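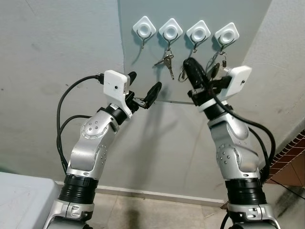
Meet Pimby, the Robot Who Puts Things Back

Somewhere in your home, right now, a grown-up is looking for their keys. They have checked the coat. They have checked the other coat. Soon they will ask you, in a certain kind of voice, whether you moved them.

A company called Ketwood thinks it can help. It sells a robot named Pimby, and Pimby's whole job is putting small things where they belong. Keys go on hooks. Buttons and batteries go in trays. Pimby doesn't do dishes, doesn't do homework, and has no opinion about your bedroom, which may be for the best.

So what is a Pimby, how does it work, and would you want one in the house?

What you get for the money

Pimby comes as a kit, in boxes a grown-up has to carry. Inside are two silver arms, two black grippers, two small white cameras and a great deal of black cable. There is also a tall stand to bolt it all to. Ketwood named the stand the Stiltamum. We asked why and were told it tested well.

The kit costs 3000 dollars. If you get 5 dollars a week in allowance, you can work out for yourself how long you would need to save. (Bring a snack.)

How an arm is like your arm

Hold out your own arm and bend it. You have a shoulder, an elbow and a wrist, and each one lets you move in a different way. Places where things bend or turn are called joints. Pimby has joints too, with round covers held on by little screws. Yours are held on by other means.

Near the bottom of each arm is a black, ribbed sleeve that looks like the bendy part of a drinking straw. This kind of sleeve is called a bellows. It can squash and stretch while the arm moves, and it keeps crumbs and curious fingers out of the works.

At the far end is the gripper. You have five digits on each hand, if you count the thumb. A Pimby gripper has two fingers, and they do one thing: they come together, and then they go apart again. Try picking up a coin using only two stiff fingers and you will feel a new respect for lobsters.

Eyes on its wrists

You keep your eyes in your head, where they are handy for seeing where you are going. Pimby has a camera on each wrist, just behind the gripper. When the arm reaches for a hook, the camera goes along for the ride and gets a close-up view.

This is clever, and also a bit awkward. Imagine trying to find the light switch with an eye on the back of your hand. You would see the switch very well once you got there. Getting there would be the adventure.

The program that looks at the camera pictures and decides how to move is called Chuang. Chuang doesn't know what keys are for. It has never been locked out in the rain. What it has is practice. Before a Pimby goes on sale, Ketwood's trainers guide the arms through each job 500 times, and Chuang looks for the pattern in all those tries. It learns that a ring should end up on the curly metal part of the hook. It doesn't learn who will be late for work if it doesn't.

Why keys are so annoying

Ask Gyu-bin Geum, who trains Pimbys, and she will tell you that a wooden block is a lovely thing to pick up. It has flat sides and stays the same shape all day.

"Keys are a mess," she says. "They slide around on the ring, they're shiny, and every bunch is different. Some people have one key. Some people have a key ring with a whole souvenir shop on it."

Shiny things are hard on a camera. A bright spot of light can hide an edge, and a robot that can't find the edge may close its fingers on nothing at all. It then carries the nothing very carefully to the hook.

The tray that's hardly there

Keys at least have the manners to be visible. Another of Pimby's jobs is working with a sorting tray, the sort with a separate pocket for each kind of small thing. Ketwood could have chosen a bright orange one. The tray it uses is clear plastic, and it sits on a white table.

Your eyes find a clear tray by clues. Thin bright lines show up where the edges catch the light, and a rounded corner gives away where a pocket is. Chuang has to use the same clues, with its own two gripper fingers poking into the view the whole time. Light bouncing off the table doesn't help either. Some of the shine belongs to the tray and some of it doesn't. 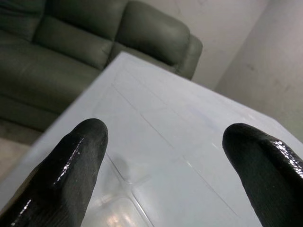 Try it yourself: Be a Pimby

You will need a clear plastic food box, a pale tabletop, some dry pasta and a friend.

1. Put the box on the table.
2. Close one eye. Hold your pointer finger and thumb out stiffly. The rest of your hand has the day off.
3. Pick up one piece of pasta and put it in the box without touching the sides.
4. Now do it again while your friend moves a lamp about.
5. Keep going for 60 seconds, then swap.

If you drop some, don't pick it up right away. Stare at it for a while first, like a robot thinking.

Should your family get one?

We liked how steady Pimby is and how little it complains. We were less fond of the cables, which dangle beside the arms in big loops, and of the price, which we have already been rude about. It also needs its hooks to stay in the same place. Move them, and the trainers' work has to be done over.

And there is one more catch. Pimby can only hang up keys that it can reach. Keys in the other coat are still a job for you.

Words to know

Bellows: a ribbed sleeve that can squash and stretch.
Gripper: the part of a robot arm that holds things.
Joint: a place where an arm bends or turns.
Program: a set of instructions that a computer follows.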